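How to Oil a Wooden Table (and Enjoy Doing It)

Posted 18th February in Furniture Care

I love this job. It takes one afternoon of real work, it costs very little, and the moment the first coat goes on and the grain wakes up is still my favorite thing in all of woodworking. If you have a tired old table with water rings and that gray, thirsty look, please don't paint it yet! Try this first.

I learned the method from Judit Csizmadia, who ran the evening refinishing class I took one August, and I've changed hardly anything since.

What you need

Sandpaper in 120, 150 and 200 grit
A sanding block (cork is lovely, but a scrap of wood with felt glued on works too)
A penetrating oil for furniture. I use Tetis, the clear one
Lint-free cotton rags, 6 is plenty for a kitchen table
Mineral spirits
Gloves, and a window you can open

Find out what's on it now

Put a few drops of water on a spot near the corner. If they bead up and sit there, there's probably still a film finish like varnish or lacquer, and oil won't get through it. You'll have to strip or sand that off before you go any further. If the water soaks in and leaves a dark patch, lucky you, you can go almost straight to sanding.

Check for veneer as well. Look at the end of the top: on solid wood the lines carry on over the edge, and on veneer you'll usually find a thin layer with something else under it. You can oil veneer, but skip the 120 grit and go very gently, because sanding through it is a sad, sad day. (I did it to my aunt's side table. We keep a plant on the spot.)

Sanding

Start with 120 and always go with the grain, long strokes from one end to the other, overlapping by half. Don't scrub at a stain in one place or you'll make a dip that catches the light forever after. Vacuum, then 150, vacuum again, then 200. I stop there. Going finer makes the surface so smooth that the oil has trouble soaking in, and the color comes out paler.

Wipe everything with mineral spirits and let it dry off completely. While it's still damp you get a sneak preview of the finished color, and any scratches you missed will jump out at you. Fix them now!

The first coat

Pour a small puddle in the middle and spread it with a folded rag. Be generous. Keep the whole surface shiny for fifteen minutes, adding more wherever it goes dull, and then wipe off every bit that hasn't soaked in. Really wipe it. Oil left standing turns gummy, and gummy oil is the reason most people say they hate oiling furniture.

Grain that curves will drink more than grain that runs straight, so go back to the swirls twice.
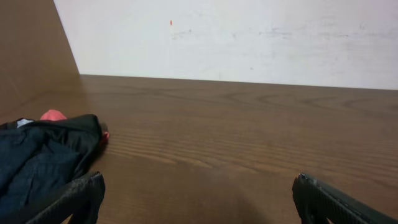

Straight bands and oval swirls on the same brown tabletop.

More coats

Leave it overnight, rub it down lightly with worn 200 paper, and oil again with half as much as before. Three coats is right for a side table. For a dining table I do four and sometimes five, with a full day between each. Keep hot mugs and wet glasses off it for a week after the last one.

About the rags

Please read this bit. Oily rags can heat up on their own and catch fire when they're bunched together. Lay them flat outside, one layer deep, until they're stiff, or soak them in water in a metal can with a lid. Do it before you clean up anything else.

Keeping it nice

Soap and a barely damp cloth for everyday messes. Once or twice a year, wipe on a thin coat, buff it off, done. If you get a ring, sand just that area lightly by hand and re-oil it, and feather the edges out so it blends in.

Next up is the Furnby bench, which has four kinds of old wax on it. I can't wait.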